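April, after lunch. Carpet tile notes, mostly for me and for whoever gets the other half of the room. 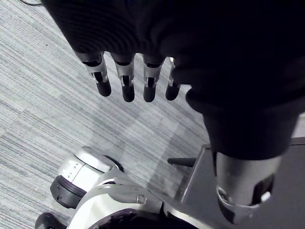
Which way should the stripe run, all one direction or quarter-turned? I'm going with one direction, same as the Ornside room, and Korkor Amegashie agrees (she laid most of that one, so I'm listening to her!).

So, the gray striped stuff. I went over my test patch with the stiff brush, 100 strokes with the stripe and 100 across it, and across fuzzes up way more. Vacuum with the stripe, people. The Granimar spray got coffee out of the spare tile in 5 minutes, but it left a stiff spot that I had to rinse twice. Dravent cleaner was gentler and smells like a swimming pool – I can live with that.

Spares: 300 ordered, 498 on the packing slip, which can't be right. Korkor is calling the supplier before we open any more cartons.

Still to do: trim the tiles by the door, find the good knife, and ask Chan if the leftover tackifier is still any use after a winter in the shed.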